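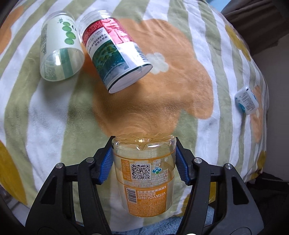
March, bench notes, drinks bottle sort

Amna wants the empties and part-empties sorted by how easily the label comes away, so that Tondlow can have a yes or no on taking them. I said I'd do it but I don't think label type tells us much. Writing down what I did so Teodor can argue with it later.

Started with the VITAYOUNG bottle, orange and white wrap, pale yellow drink still in it. Left the drink in for the first go. You can read the back of the label through the liquid, mirrored, so there is print or show-through on the inner face, and I'd like to know which before anyone calls it a plain film. QR code and barcode both on the wrap, so once it's off the bottle has nothing to identify it. Plekgate said that wouldn't matter. They said the same about the caps.

Next to it on the fleece, two clear empties lying on their sides. One is a cylinder with a pale green and white label, round green fruit down it in a column. Grapes or olives, I couldn't say, and Amna's sheet has it as "grape" with no source. Changed to "green fruit?" until someone reads the ingredients.

Method as agreed: 100 ml warm tap water poured over the label, wait 5 minutes, lift a corner with a thumbnail, 2 tries each. My objection is the thumbnail. Mine are short and Teodor's aren't. If we get different answers I won't believe either.

Also not keen on the fleece as a work surface. It stops things rolling, fine, but it sheds, and fluff on the glue side will look like torn label. Asked for a tray.

To do: weigh the VITAYOUNG bottle before emptying. Ask Nominier what they mean by "clean removal", as their sheet uses it two ways. No results column filled in yet and I'd rather it stayed blank than guessed.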